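Small Business Web Help – Getting Found Online

Moved my shop to a new domain and my search traffic fell off a cliff. Did I break something?

Posted by Valentin Tanner, 4 June 2020

Hi everyone, and thank you in advance to anyone patient enough to read all of this. I run a small bathroom fixtures and remodeling supply shop in Toledo, and for years our site lived on a long, clumsy address with two hyphens in it that I had to spell out over the phone every single time. This spring I finally bought a nicer domain and moved everything over on a quiet weekend. My nephew helped with the hosting part and I did the pages myself, mostly by copying and pasting with a pot of coffee next to me.

Before the move we were getting over 1,000 visits a month from search, which I know is small potatoes for some of you, but it was enough to keep the phone ringing. Last month it was 459. The site looks nicer than it ever has, the pages load fine on my phone, and my regular customers say they like it. But when I type in the kind of thing people used to find us with (toilet parts, vanity tops, that sort of search plus the city name), the old address still comes up, and clicking it just goes to the new home page.

I set up the forwarding at the company where I bought the domain. It was one box to fill in and I filled it in. I also changed a lot of the page addresses while I was at it because the old ones were ugly, and I rewrote a few of the descriptions. I haven't touched our business listing or any of the directories yet.

So is this a penalty? Do I need to pay somebody? A fellow called from an agency and offered to "resubmit" me to the search engines every month for a fee, and I told him I would think it over. I would rather spend that money on stock, to be frank with you.

Reply from Prerport
Accepted by the person who asked

Hello Valentin, and welcome. I don't think this is a penalty. I think your forwarding is sending everybody to the front door, and the search engines are treating your old inside pages as gone. I did the very same thing with my mother's quilting supply site and it took me a good while to figure out why, so please don't feel bad.

When you fill in that one box at the domain company, it usually sends every old address to the new home page. So the page that ranked for vanity tops now lands on a page that is mostly about your store hours and your showroom. Whatever standing the old page had earned doesn't get carried over to its replacement. What you want is a separate permanent redirect (people call it a 301) for each old page, pointing to the new page that covers the same thing.

I'd work through it in this order:

1. Make a list of the old addresses. If you don't have a backup, look at your old sitemap or the pages report in your search console account, and the Wayback Machine can fill in gaps. I had 42 pages to match up and it took an evening and a half, with a spreadsheet that had old addresses in the left column and new ones in the right.

2. Turn off the one-box forwarding and set up the page-by-page redirects on the hosting side. Your nephew can probably do this. If an old page has no real match, send it to the closest category, and if there isn't one, let it go.

3. Verify both the old and new domains in search console and use the change of address tool. Then submit a fresh sitemap for the new site. There's no charge for any of this, so you can tell the agency fellow no thank you.

4. Look over the product pages you rewrote. Check that each one still has its own title and a few plain sentences using the words customers say out loud – "round toilet with a button on top of the tank" will do more for you than a model name by itself. Give the picture a sensible file name and a short alt description too.

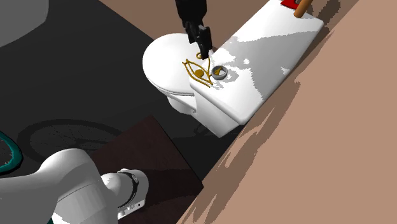 5. Update your business listing, your directories and your social pages so they all show the new address, with the name and phone number written the same way everywhere. Then write a friendly note to any supplier or local club that links to you and ask them to change the link. Most will, if you send them the exact address to paste in.

After that comes the hard part, and I mean waiting. Mine dipped a little more before it started climbing, and it was September before I stopped checking it every morning. Keep the old domain renewed for a few years at the very least! If it lapses, all those redirects go with it.

Reply from Cloltmont

Prerport covered it. I'd only add that you should check for redirect chains – old page to home page to new page and so on. Every old address should get to its new one in a single hop. There are free checkers for this, just paste the address in.

Reply from Fundelum

same thing happened to me, i just bought some ads for a while and it sort of came back. might be worth putting the hyphens back in the name? people say hyphens help

Comment from Valentin Tanner

Thank you all so much. My nephew is coming by with his laptop and I've started the spreadsheet. I'm leaving the hyphens off, if it's all the same to you, Fundelum – I have spelled them out over the phone enough for one lifetime. I'll post again when the numbers move.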